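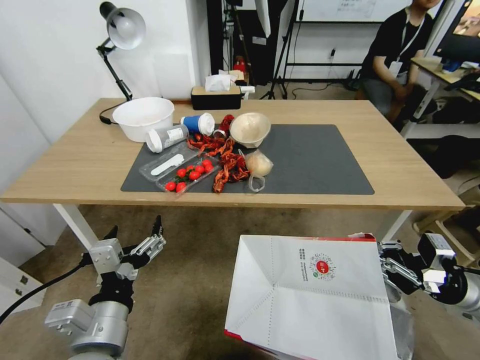

快过期的东西卖给谁

2018年10月

约的下午三点，她两点半就发消息，说货到早了，要不你直接来仓库。去了。卷帘门开一半，她蹲在地上拆箱，手里一把美工刀，嘴里叼着笔。

“你先坐，哪儿能坐坐哪儿。”

没地方坐。站着聊的，后来坐在一箱苏打水上。

店叫Fudico，开在老居民区菜场后面那条巷子，卖临期食品。她不愿意写名字，说街坊都认识，写了反而怪。那就写她。四十出头，之前在超市做了很多年采购，前年辞的职。

先问的是最俗的那个问题，临期和过期到底什么区别。

她大概被问烦了，头也不抬：“临期就是没过期。没过期就是能吃，能卖，合规。过期一天我都不卖，下架，登记，销毁。就这么个事，我一天要讲几十遍。”

讲几十遍的原因是总有人进门闻一下，说怎么没味儿啊。以为临期店该有股味道。还有人把货架上的饼干举起来对着灯看，看什么也不知道。

“有个阿姨天天来看，看了快一个月，一样没买。后来有一天拿了包挂面。现在她每天来，来了还替我跟别人讲，说这个可以的，我吃过的。比我讲管用多了。”

货从哪儿来

这块她聊得最多，语速也最快，录音回去听了两遍还有几处没听清。

一般食品从出厂到货架，中间要过好几道手。厂家给经销商，经销商给超市，超市自己还有收货的规矩，日期过了一定比例就不收。不收的就压在经销商手里。东西没坏，离到期还远，就是进不了超市的门。

“以前我就是那个不收的人。”她说，“我在超市的时候拒过多少车货，真没数过。司机大老远开过来，我看一眼日期，不行，拉回去。人家求我，说就差几天。差几天也不行，规定。那时候不觉得有什么，觉得自己挺负责的。”

后来想法变了？

“也没有哪天突然变的。就是有一回去一个供应商那儿对账，他仓库后面堆了半墙的麦片，说下礼拜拉走处理。怎么处理，喂猪。我看了日期，还有三个月。我早上刚吃的那包，日期比它还早。”

她现在固定拿货的有几家。最大的一家叫Arancibia，做进口食品的，主要是罐头、橄榄、番茄酱那一类，保质期长，但标签是外文，中文标签贴晚了或者贴错了要返工，一返工时间就过去了。再就是Viro，冷库公司，本身不卖货，帮别人存，存到后来货主不要了，他们转手出来。Viro的货便宜，可是杂，一板里什么都有，不让挑。

“你要就整板要。拆开一看，黄油，冻虾，底下压着六箱冰淇淋蛋糕。我哪来那么大冰柜。那次找隔壁卖水产的借，借了两天，还给人家的时候里头一股奶油味，他说他的带鱼都是甜的。”

冰淇淋蛋糕后来呢？

“半卖半送。附近幼儿园放学那会儿摆出去的，一个下午没了。亏的。但小孩子都认识我了，也行吧。”

定价这件事

一般人以为越临近到期越便宜，线性往下走。她说大体是，但不全是。

货架上每样东西背后有个单子，进价、日期、日销、剩多少。现在店里在卖的品种是2147个，电脑里调出来的数，她说昨天晚上刚理过，所以记得这么清楚，换一天问就说不上来了。

“品种多是因为每样都少。超市一个牌子的酸奶能排一整排，我这儿三盒五盒，卖完就没有，下次来不来不知道。顾客要习惯这个。有人特别喜欢，跟淘东西一样。有人受不了，说上次那个蓝罐子的呢，我说没了，他说怎么会没了，就很生气。”

打折是分段走的。离到期还久的，折扣小，主要靠进价低。进入最后一段，折扣一下子大起来，每周调一次。最后几天放门口的筐里，一块钱一件，或者买东西送。

调价放在礼拜天晚上做，她跟一个兼职的大学生两个人，改标签改到半夜。我问为什么不用电子价签，她翻了个白眼。

“贵啊。那个东西一个的钱够我进一箱饼干。而且手写的有人看。你写上‘月底到期，两个人一周吃得完’，跟只写个价钱，卖得完全不一样。”

这句她说了两次，看得出来是得意的。店里的标签确实都是手写，字不算好看，内容挺啰嗦。抄几条：

咖啡豆，烘焙日期偏早，做冷萃可以，手冲的朋友别买。

番茄罐头，罐身有瘪，瘪的地方不在接缝，没事。不放心就拿后面那排。

巧克力，夏天存过一阵，表面可能有白霜，是油，不是霉，介意勿拿。

最后这条写的很老实，问她不怕卖不掉么。

“怕啊。但他买回去拆开一看白的，来找我吵，我更怕。我吵不过人的。”

谁在买

原先她以为会是老年人。毕竟菜场后面，客群摆在那儿。结果开业头几个月，年轻人占大头，租房的，刚上班的，晚上八点以后来，拎个帆布袋。

“他们不太在意日期。他们在意份量。一个人住，大包的吃不完，我这儿有些东西拆开单卖，他们喜欢。你想想，一个人买一大袋吐司，吃到第三天就不想看见它了，后面全扔。其实扔掉的那些，买的时候也不是临期的。”

她反复讲这个意思：家里扔掉的东西，大部分买来时很新鲜。买的时候图便宜买大份，放忘了，压在冰箱最里面，搬家的时候才翻出来。她自己也这样，说家里冰箱门上一瓶芝麻酱，什么时候开的已经没人知道了。

“我妈来我家，第一件事就是翻冰箱，一边翻一边骂。骂我开这个店，自己家里还有过期的。她骂得对。”

老年人是后来才来的，跟着菜场的作息，早上六点多就有人在门口等，她八点才开门。等的人也不急，站着聊天，聊完了门还没开，又走了，买完菜再绕回来。

老人买东西跟年轻人反过来。年轻人看份量，老人看日期，看得极细，拿出放大镜看，然后专挑最早到期的拿，因为最便宜。“他知道自己今天就吃掉。一盒豆腐，今天到期，今天中午就下锅了，跟明年到期有什么关系。他们算得比谁都明白。”

也有买了囤的，这个她会拦。有位老先生一次要搬走十几瓶酱油，她问您家几口人，两口。就没卖，给了他三瓶。老先生不高兴，在门口站了好一会儿。

拦顾客买东西，这生意怎么做的。

“他买回去放过期了，他老伴要骂他，他儿子要骂我。都是附近的人，我晚上还要出门倒垃圾的呢。”

Pirklow

聊到这儿中断了一下，来人送货，她出去签单，回来手上多了两根香蕉，给我一根。

Pirklow是她跟另外几家小店一起弄的，说是项目，其实就是个群加一张共享表格。名字是其中一家面包店起的，什么意思没人问过。谁家有快到日子又卖不动的，填上去，别家看谁能用。面包店要黄油，小饭馆要罐头和冻货，她要的是面包店当天剩的吐司，第二天早上便宜卖。

九月试了一个月，大约100单在几家之间转了手。她对这个数没什么特别的看法，问她算多算少，她说不知道，没有可比的。

“有用的地方是快。以前一箱奶油还剩一周，我得想办法搭着卖、送，现在发出去，十分钟就有人说要。麻烦的地方是表格。有人填日期不写年，有人把到期日填成生产日。有一次差点出事，小饭馆拿过去一看，袋子上的日期跟表上的不一样，打电话来问。还好他看了。”

后来定了个规矩，不看表，看实物，拿货当面对日期，拍下来发群里。多一道手续，有一家嫌烦，退了。她说退就退吧，这个没法通融的。

钱怎么算？不太算。进价转让，有时候就抵掉了，你给我黄油我给你鸡蛋。年底打算理一次账，她提到这事的时候叹了口气，长长的一口。

能赚钱吗

这个问题放到最后问的，怕一开始问显得不礼貌。她倒无所谓。

“第一年亏。今年差不多平，有几个月是赚的，夏天赚，饮料走得快。冬天不好说。房租明年要谈，谈不下来就难讲了。”

最大的开销不是货，是电。冷柜一年到头开着。其次是损耗。卖临期的店自己也有过期的，这件事外面人想不到，每个礼拜都有一小推车，下架、剪包装、登记，扔掉。剪包装是怕有人捡回去。

“剪的时候最难受。我就是不想看见这个才出来开店的，结果每个礼拜亲手剪。比原来少多了，可是原来不用我自己剪。”

她停了一下，又说比例她心里有数，不想登出来，同行看了要笑。

有没有人想加盟？有。来过几拨，开口就问毛利，问一个月能不能回本。她都劝回去了。有一拨还是开着很大的车来的，在巷口卡住了，倒了半天倒不出去，菜场的人全在看。

那自己有没有想过再开一家。

“想过。不敢。这个店靠的是我认得货，认得人。哪个供应商说‘还有半年’其实是还有四个月，我听得出来。换个人在那边听不出来的。要教，教要时间，我现在连吃午饭的时间都没。”

说着把那根香蕉剥了，算是午饭，当时已经快五点。

走之前问她，给一般家庭有什么建议，读者爱看这个。她想了想，说没什么建议，真要讲的话：冰箱里靠前放先到期的；“保质期”跟“开封后”是两码事，开了封的东西别再看包装上那个日子；鸡蛋放水里试，沉底的一般没问题，浮起来的扔；散装坚果闻，有哈喇味就别舍不得；罐头鼓起来了绝对不要开，整罐扔。肉和奶不要赌。

“还有别饿着肚子去买菜。这条写上，这条最要紧。”

又补一句，别写得好像来我这儿买东西的人都特别有觉悟，没有的事，大部分人就是图便宜。她自己也图便宜。便宜没什么不好意思的。

卷帘门那边又有人喊，Viro的车到了，比说好的早了一天。她骂了一声，把笔叼回嘴里，出去了。

（店铺营业时间早八点到晚上卖完为止，周一下午盘货不开门。读者来信问地址的，菜场后门出来右转，门口有筐的那家就是。）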